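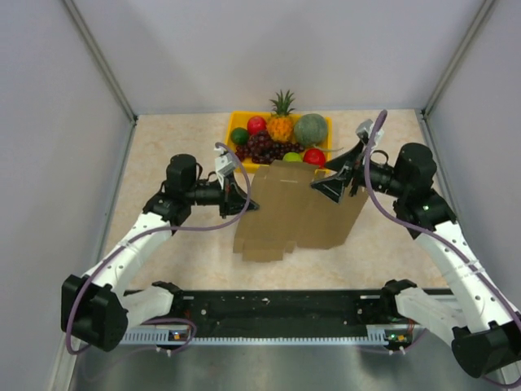 Mortimer Ambrose wrote:

I have a stack of flat cardboard left over from the move and I keep going back and forth on it. My wife wants it out of the hallway by the end of May. I'd like to turn some of it into drawer dividers and maybe a couple of trays for the Hatby shelves, but every time I try to fold a piece it creases wherever it feels like and I end up with a wobbly mess. Is it worth the trouble, or should I just tie it up and take it to the recycling?

Mortimer

Hi Mortimer, hi all,

Oh, please don't tie it up yet! Cardboard is my favorite thing to work with and the folding problem is very fixable.

Look at the cut edge of a piece and find out which way the ridges run. If you fold along the ridges it goes over easily, but the fold likes to slide sideways into the nearest groove, so it's never quite where you drew it. Across the ridges it puts up a fight and then crumples. Either way you want to score the line first. I use the back of a butter knife and a steel ruler and go over it 3 times, pressing a bit harder each time (you're squashing the board, so keep the sharp side well away from it). Then fold slowly with the ruler still held down on the line. I was so pleased the first time I got a clean corner that I made a tray for the tray.

For drawer dividers, cut the strips so the ridges stand upright when the divider is in the drawer. They hold up much better that way. Cut slots halfway down one set and halfway up the other and slide them together, no glue at all. Make the slots a hair narrower than the board is thick. Mine from the Bonier boxes have been in the sock drawer for two winters and they're still standing straight.

Trays take longer. I glue two layers for the bottom with the ridges crossing, plain white glue, spread thin with an old store card, and leave them overnight under the heaviest books I own. If you skip the books it will curl up like a potato chip. Brown paper tape over the rims makes them look really nice, by the way, and it stops the little paper cuts.

Before you start, go through the stack and pull out anything that's been damp or has a soft corner, plus the very shiny printed stuff, which doesn't take glue well. That pile can go to recycling and your wife gets some of her hallway back.

Somebody here (was it the Hutchins thread?) had a trick for cutting curves without tearing the top layer. I've lost that message and would love to see it again. I'm trying to make a round lid and so far I have 10 of them and not one is round.

Tell us how wide your shelves are and I'll send you my measurements for the trays!

Pravach list, cardboard and paper
To leave the list, reply with "leave" in the subject line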